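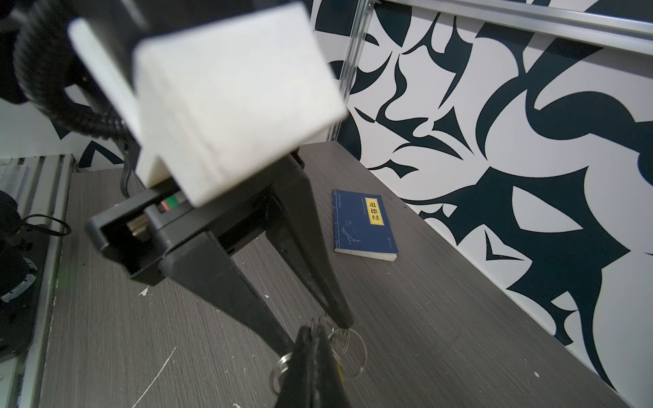 黑色夹爪,近景

来源不明之款项

一、受理

关于基拉赫(Killach)图书与奖学信托的捐赠来源问题,慈善登记署系由例行年审发现。信托每年三月收到一笔三百镑的款项,付款人一栏填写“萨维克斯”(Savex),附言一栏填写“依约”。萨维克斯公司早已注销,注销公司不能付款,审查系统因此将该信托的年报退回,并自动生成核查任务一件。

任务分配给埃兰戈·卡马特(Elango Kamath)。他在登记署任核查员,经手的案件多数以补交一份表格告终。临行前,处长乔斯林·麦克唐纳(Jocelyn MacDonald)将案卷交还给他,在封面上批了一行字:“查明付款人身份。如不能查明,款项应予冻结。”

“金额不大。”卡马特说。

“规定没有写金额。”麦克唐纳答。

他于次日乘早班车前往基拉赫。车到终点站时,乘客只剩他一人。信托设在旧谷物交易所的二层,楼梯旁挂着铜牌,受助学生的姓名按年份刻在上面,最下方留有空白。

二、调阅

接待他的是信托秘书布拉娜德·麦克马胡纳(Bláthnaid Mac Mathúna)。她事先已接到公函,将账簿、银行对账单和往来信件分装在几只纸盒内,按年份排列,并为他备了一张桌子、一盏台灯和一把座面塌陷的椅子。

卡马特依照程序,从最早的一本账簿查起。萨维克斯的款项共有十七笔。最初两笔每笔六百九十镑,由公司账户转入,凭证齐全,附有盖章的信函。从第三笔起,金额降为三百镑,改为柜台存入,信函不再出现。附言未变,仍是那两个字。

“金额变动时,信托是否询问过原因?”他问。

“当时的秘书不是我。”麦克马胡纳说,“我查过会议记录。那一年的记录写着:萨维克斯来款减少,理事会表示感谢。”

“没有询问?”

“表示感谢。”她重复了一遍,把那一页翻给他看。

记录确如其所述。卡马特将该页复印,编号,放入案卷。他又请她提供最初的捐赠协议。麦克马胡纳在柜子里找了很久,取出一只牛皮纸信封,封口的胶已经发脆。协议只有一页,约定萨维克斯公司自签署之年起,连续十七年资助本镇一名学生购置书籍,金额“以足敷使用为准”。签字人为公司董事尼科洛夫斯基(Nikolovski),联署人一栏有一个字迹很小的签名。

卡马特把台灯移近,辨认了片刻。

“瓦尔盖塞,”他念道,“T. 瓦尔盖塞。”

麦克马胡纳没有立即答话。她走到窗前,把被风吹开的窗扇关上,插好插销。

“天木莉·瓦尔盖塞(Thenmozhi Varghese)。”她说,“她以前在萨维克斯做文书。现在住在河边,斯塔韦罗(Stavero)街。”

三、依据

当晚卡马特住在车站对面的旅馆。他在房间内将款项清单重新誊写一遍,并查阅了登记署的《捐赠来源指引》。指引规定,慈善机构应当知悉重大捐赠人的身份;如捐赠系以他人名义作出,应当更正登记;如有理由怀疑款项来自不法所得,应当上报。指引没有规定,一家公司不复存在之后,它的承诺由谁继续承担。

他也查了萨维克斯的注销档案。公司清算时,债权人所得甚少。清算人列出的债务清单颇为详尽,包括欠付的电费、租金和一批未交付的包装纸,但其中没有基拉赫信托。捐赠协议未约定对价,在清算人看来不构成债务。

他在笔记中写下:法律上,公司对信托已无义务。写完后他看了一会儿,又在句末补上日期和页码。

旅馆的暖气在夜里停过一次。卡马特起身加了一件外衣,此后没有再睡。
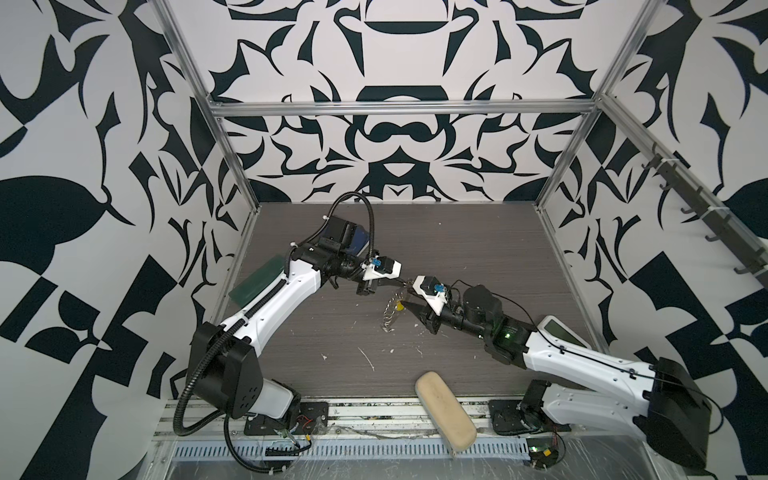
四、询问

瓦尔盖塞女士的住所为一栋联排房屋的底层。她年事已高,行动缓慢,但记忆清楚。卡马特出示证件,说明来意,并告知她有权请人陪同。她表示没有必要,随后去烧水。

“是我存的。”茶端上桌后,她说。

卡马特请她稍等,取出笔录纸,写明时间和地点,然后请她再说一遍。她照做了,语速放慢,便于他记录。

据其陈述,协议由她起草。尼科洛夫斯基先生原拟约定十年,她认为奖学金应当维持得更久,至少要让当年入小学的孩子读到大学毕业,便算了一个数目填进去。尼科洛夫斯基先生未加细看即签了字。两年后公司倒闭,尼科洛夫斯基先生离开基拉赫,没有再回来。

“您没有义务继续付款。”卡马特说。

“数目是我填的。”

“公司的债务与您个人无关。”

“我知道。”她说,“我问过律师,还付了咨询费。律师说的和您一样。”

卡马特记录至此,停笔问她为何是三百镑。她说这是当时她能够拿出的数额,后来她能够拿出更多,但改动数目会引人注意。他又问款项的来源。她起身,从抽屉里取出一叠工资单和养老金通知书,用橡皮筋捆着,每张上都用铅笔标了一个小小的勾。

“我一直想着会有人来问。”她说,“所以都留着。”

卡马特逐张核对,用去整个上午。每一笔存款都能在前一个月的收入中找到对应的扣减。核对完毕后,他告诉她,以已注销公司的名义存款,属于登记事项不实,信托须予更正,更正后的捐赠人姓名将载入公开名册。

她第一次显出不安。

“名册是谁都能看的吗?”

“是。”

“那么那些孩子也能看到。”

“如果他们查阅的话。”

她把工资单重新捆好,橡皮筋断了,她换了一根绳子。“其中一个每年给萨维克斯公司写信。”她说,“信托不知道往哪里寄,就寄到公司的旧地址。那栋楼的门房认识我,信都转给我了。他叫塔伦·帕拉尼亚潘(Tharun Palaniappan),现在是工程师。他在信里称我为‘诸位先生’。”

五、处理

卡马特回到登记署后,于2020年12月14日提交了核查报告。报告正文三页,附件若干。结论部分载明:付款人身份已经查明,款项来源合法,无须冻结;信托应当更正过往年报。

关于公开名册,报告引用了指引的一项附则。该附则规定,自然人捐赠者可以书面申请不公开姓名,登记署认为理由充分的,应予准许。瓦尔盖塞女士的申请随报告附上,理由一栏由她本人填写,仅有一句:“已习惯目前的称呼。”

麦克唐纳处长读完报告,又翻回附件,在那一栏停了一会儿。

“这算理由充分?”

“附则没有定义‘充分’。”卡马特说。

她取下笔帽,签了字,在封面原先的批语下方写上“准予,归档”。随后她问,协议约定的年数是否已满。

“已满。最后一笔即第十七笔,今年三月存入。”

“以后呢?”

“协议没有规定以后。”

案卷当天移交档案室。信托收到登记署的复函后,麦克马胡纳依照要求更正了年报,并在理事会下一次会议上作了报告,会议记录写明:萨维克斯捐赠事项已办结,理事会表示感谢。

次年三月,信托的账户收到三百镑,付款人一栏填写的是塔伦·帕拉尼亚潘,附有本人的有效证件副本、地址证明和资金来源声明,各项材料齐备。附言一栏写着“依约”。

麦克马胡纳查了协议,又查了往来信件,未见与此人订立的任何约定。她打开账簿,将款项登记入册,然后拟了一封回函,请对方说明所依何约。信拟好后,她在办公桌上放了两天,到第三天寄出,抬头写的是“尊敬的先生”,正文只有一句收讫的确认。

回执副本另寄斯塔韦罗街,收件人:萨维克斯。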